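Narnell Soft Furnishings Set: README

Contents of the set
Annotated clips of people handling fringed household textiles at home: mats, small rug pieces and sofa cushions. The set holds 1308 clips, split into 800 for training, 200 for validation and the remainder held back for testing. Labels are in English. A Portuguese label file is planned for the Leite release.

Item classes
mat: flat textile with pile, fringe on one or more edges, handled on a table or other raised surface.
rug_piece: flat textile with pile, small enough to be lifted by two hands.
cushion: filled textile with a face fabric and optional fringe border.
fringe_loose: any strand or tuft standing clear of its edge. Secondary label, always attached to one of the three classes above.

Activity classes
spread, straighten, lift, turn, fold, prop, press, smooth. A clip can carry several activity labels, but a single frame carries only one. If the hands are near the item and not touching it, use approach.

Sample frames

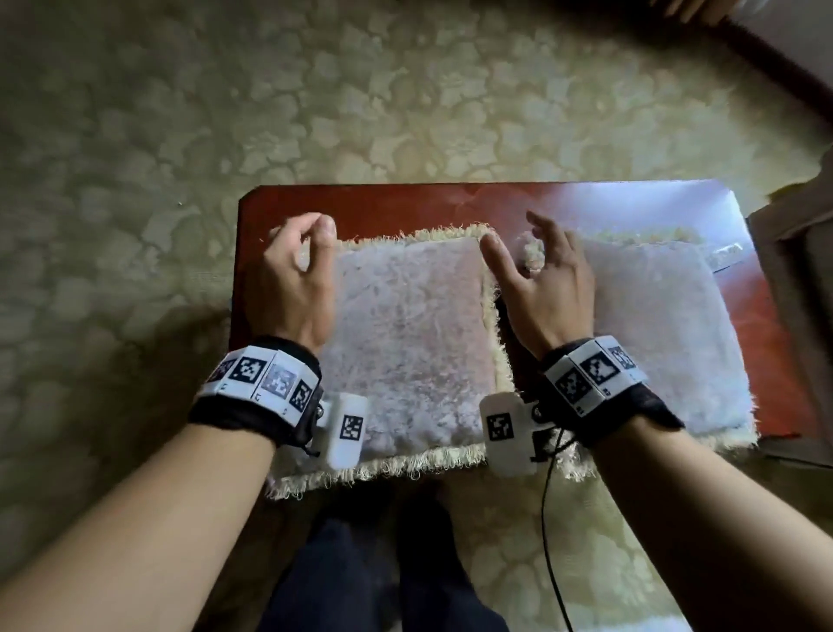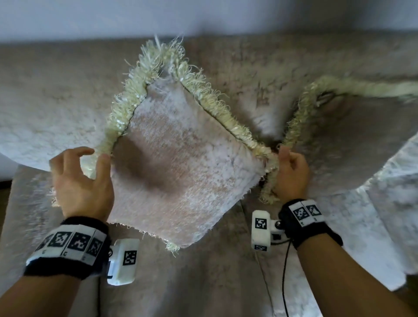
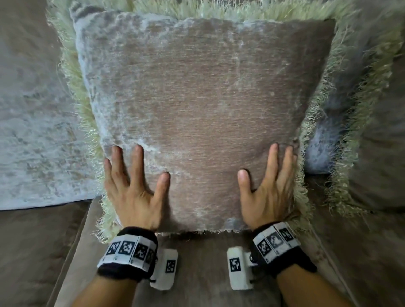
Tín Lâm asks whether a mat and a rug piece should stay separate classes when the pile and fringe are the same, and would prefer one class with a size field. Merging them was tried in version 2. It made the lift labels harder to check, as a mat picked up off a table and a piece picked up off a floor were scored together. The classes stay separate for now. The size field has been added as optional.

Labeling notes
Fringe counts as part of the item outline. Follow the outer tips where they are dense and ignore single strands, which go under fringe_loose.
Color is recorded from a fixed list of 12 terms. Crushed velvet and long pile change tone with the light, so record the tone covering the largest area and set sheen to yes.
Where two mats overlap, label both and set the overlap field on each. Do not guess the hidden outline.
Press and smooth differ by motion. Fingers held in place are press. Fingers traveling across the fabric are smooth.

Known problems
Clip 3561 in the source numbering has cushion and mat swapped. Fixed in the label file, not in the preview sheet.
Patterned carpets behind pale fringe give poor outlines. Morenike Okeke redid the worst of these in March.
Source numbering has gaps and should not be used to work out the size of the set.

Maintained by Lindalva Seixas. Send label corrections as a plain text list, one clip per line.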